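This site uses cookies to remember your newsletter preferences. Accept | Settings

Print this page | E-mail to a colleague

Equipment plans for the coming year

11 November 2018

The Votness workshop has put in its request for next year's equipment money, and most of it is for the two-arm tables. Edith Puma has asked for a second table with a pair of arms, spare grippers and 60 metres of cable. The arms are the large item and will go out to quote in December. Grippers can be bought from the running budget, so those orders need not wait. 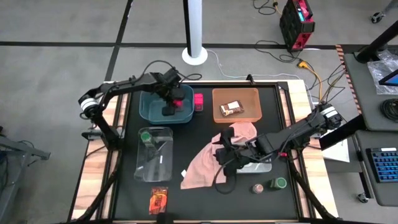 Both arms at work on the two-arm table, one on the towel and one over the blue tub.

Wilmer Arboleda has priced the smaller things separately. Tubs, trays, jars and towels came to 191 last year and he wants 100 more for the next - they are cheap, but they get used up and the stock cupboard is low. Please send him your list before you buy anything yourself.

The other line is overhead cameras. The quote from Eltitz is 1,697 with brackets, and Gladys Apaza is waiting for a second price from Sostthorpe. Fitting is not included in either.
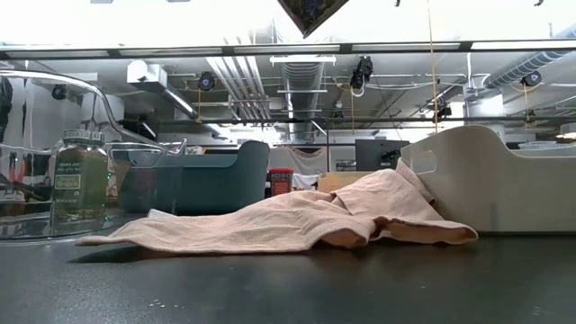

Towel, tray and jar on the tabletop, with cameras mounted among the ceiling pipes.

Borghild Fagerlund will circulate the full budget sheet once both prices are in. Comments on the table request go to Edith.

Contact the newsletter desk | © 2018 Votness | Back to top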